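Letovel workshop hire: frequently asked questions
Updated 16/03/2020

Who can book a bench?
Any member who has done the tool induction. Ask Venla Hirvonen for a date.

How long is a booking?
Up to 2 hours. Longer slots need written approval.

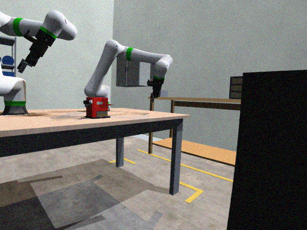 Unused time is not refunded. A slot may be moved once — give a day's notice.

What is the bench load limit?
100 kg, spread evenly. Clamp heavy items before you start.
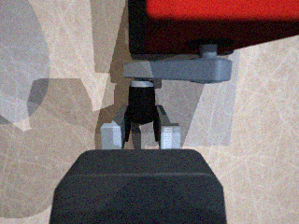
Crank on the red and black unit, seen from overhead.

Can I leave work overnight?
Yes, on the Nistinlow racks. Label it with your member number.

Is the workshop open in July?
Mornings only.

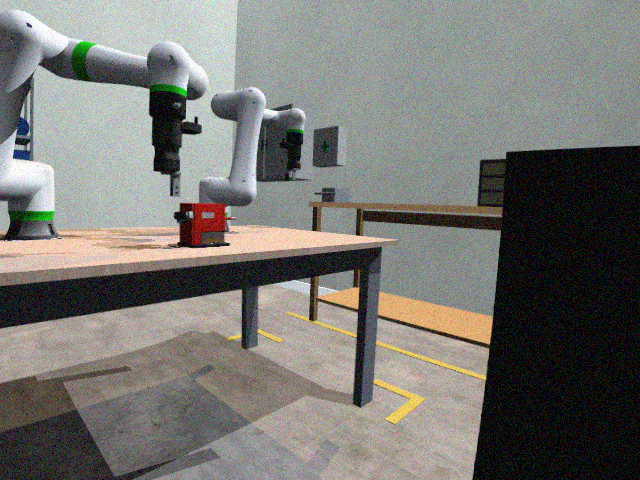

The long work table, with the two white arms.

Who do I tell about a fault?
Aravind Suvarna, extension 261. Do not attempt repairs.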